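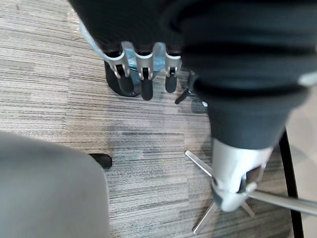
9/2/18

Skin is calmer today. The patch on the left side of my jaw is still rough if I run a finger over it, but the red has gone down to pink and it didn't sting when I washed. Forehead is clear. The corners of my nose are flaky, same as yesterday.

Morning: lukewarm water only, no cleanser. Patted dry with the thin cotton towel. The plain cream in the tube, a thin layer, then a second layer on the jaw. Waited until it sank in and put on the Clirkau sunscreen. It pilled a little along the hairline where I'd rubbed too much. If I press it in with flat hands it behaves. I keep forgetting that when I'm in a hurry and then I have little white crumbs in my eyebrows.

Evening: the Sternora cleansing milk, rinsed off, cream again. Nothing else.

I want to write down how I got here while I still remember it in order. I started this notebook in January to keep track of what I was putting on my face and I kept it up for a few weeks, then stopped, and the stopping is exactly the part I could use now. There's a page that says "new serum, nice smell" with no name. I have no idea which one that was.

What I do know is that by the middle of summer I was using a foaming wash twice a day, a toner with acid in it most nights, a vitamin C serum in the morning, a niacinamide serum when I felt like it, a gel cream, a night cream, and a clay mask on the weekend. Also two kinds of sheet mask from the box subscription, which I used mainly so they wouldn't pile up. None of it seemed like much at the time. Each thing was a small step and most of them felt good going on.

Then my cheeks started to feel tight after washing, so I added an oil. Then I got little bumps under the skin along the jaw and decided the oil was clogging me up, so I went to the toner every night. That was when it burned. I put on my ordinary gel cream one night and had to wash it off again, and the next morning I had a red band from my ear to my chin.

I went to see Myrto Bakalis the week after. She has the treatment room over the pharmacy in Karkasar and I used to go to her for eyebrows. She looked at my face under the lamp for a long while and asked me what I was using, and I had to read it off my phone. She wouldn't do a facial. She said she wasn't going to put anything on it, and that if it got hot or swollen or started to weep I should go to a doctor and skip her. Otherwise I was to stop everything and use one gentle cleanser at night, one cream with no perfume, and sunscreen. She didn't charge me for it. I bought the cream downstairs on the way out and paid $11.

I was a bit let down. I think I wanted to be given something.

The first few days were worse if anything. My face felt dry and greasy at the same time and I could see every bump. I put all the serums in a shoe box and put the shoe box on the high shelf in the hall closet, and I still went and got it down once to read the labels. I didn't use anything out of it. I did find that the toner and one of the sheet masks have the same acid in them, and that the night cream has it too, a long way down the list. So I was getting it from three places on the same evening and didn't know.

Went through the box properly this afternoon at the kitchen table. Some of it was easy to throw out. The vitamin C serum had gone the color of strong tea, and I know it was nearly clear when I opened it. The oil smells like old crayons. Two of the sheet masks were past their date. The foaming wash I'm going to use up on my makeup brushes, which need it.

The rest I wrote in a list with what I paid, as far as I could find the receipts in my email. It came to $200, leaving out the subscription. That was lower than I'd feared, but then I can't find half of the receipts. I canceled the subscription while I had the email open. They make you click through three pages and offer you a free lip mask on the last one. I nearly took the lip mask.

Kept: the niacinamide, not opened that often and still in date, the clay mask, and the gel cream, which I don't blame for anything. Those go back on the shelf in the hall until my face has been quiet for a month. Then one comes back at a time, two weeks each, behind the ear first and then on the neck. Myrto wrote the order down for me on the back of an appointment card and I've taped it inside the cover of this notebook. 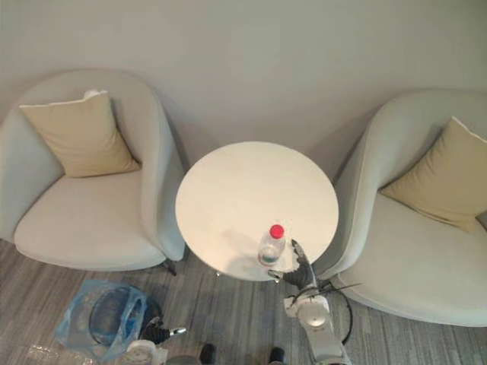 Pale gray chairs, with the white table between them.

Looked in at Apaza after lunch for cotton towels and more of the cleansing milk. The milk was out of stock in the small size. The girl at the counter offered me a different one, same brand, for sensitive skin, and let me smell it, and it smelled strongly of roses. I said no thank you and got the large size of the one I know. It was $3 more than the small one and will last until winter. She asked what was wrong with my jaw, in a nice way. I told her and she said hers had done the same when she started there and was trying everything with her discount.

She put a handful of samples in the bag. I've given them to my sister's girl already, apart from a hand cream that I kept for my desk.

I also looked at the towels for longer than towels need. The fluffy ones are nicer but the thin ones dry overnight and I can wash a stack of them hot. I've been using a clean one every day and I do think it helps, though it could be the not scrubbing that helps. I used to go at it with a washcloth until my skin squeaked. I thought that was what clean felt like. My mother did the same with a bar of soap and never had any trouble with her skin, but she also never put an acid toner on after it.

Makeup: none on the face for now. I've been doing mascara and a bit of brow pencil for work and it's fine. The first day I felt very bare in the meeting and thought everyone was looking at my chin. After that I forgot. I do miss concealer for under the eyes. I look tired in the bathroom mirror at work, but that mirror has the tube light over it and makes everybody look tired.

Lips are dry from leaving off the tinted balm. Plain petroleum jelly at night. It gets on the pillowcase. Changed the pillowcases today, all of them, and washed them without softener. I'll do that every few days from now on. The softener is a guess on my part and nothing Myrto said, but the rash was always worse on the side I sleep on, so I want to see. If I change the detergent as well I won't know which one did it, so the detergent stays as it is.

Same thing with food. A woman at work says it's milk. Someone else told her it's sugar. I'm leaving all of that alone for now. I had coffee with milk this morning and toast with jam, and I'm writing it here only so it's written down.

Weather was hot, 87 by the time I walked home, and my face felt prickly under the sunscreen. No new redness when I rinsed it off. I wore the hat with the wide brim, which leaves a line on my forehead where the band sits. I should wash the band too. I don't think I've ever washed it.

Hair: washed it at night with my head tipped forward over the tub so the conditioner ran away from my face and not down my neck and jaw. It's awkward and my back complained, but I've had a few small bumps at the back of the neck that could be from conditioner. Clipped it up wet. It dried with a dent in it.

Hands are rough from all the washing of towels. Used the sample hand cream and it's good, a bit sticky for the first minute. Must remember not to touch my face with it on.

Things to do this week:
Wash brushes, let them dry flat on the rack.
Wash the hat.
Take the empty bottles down to the recycling, pumps off.
Cut the end off the tube of cream when it stops squeezing, there's always more in there.
Take a picture of the jaw by the bathroom window in the morning, same spot, before washing.
Call Myrto and move the brow appointment back. I don't want wax anywhere near this.

Went to look once more before bed, with the lamp on. Jaw about the same as this morning. Left cheek a little shiny from the cream. One bump near the ear that I'd like to squeeze and haven't.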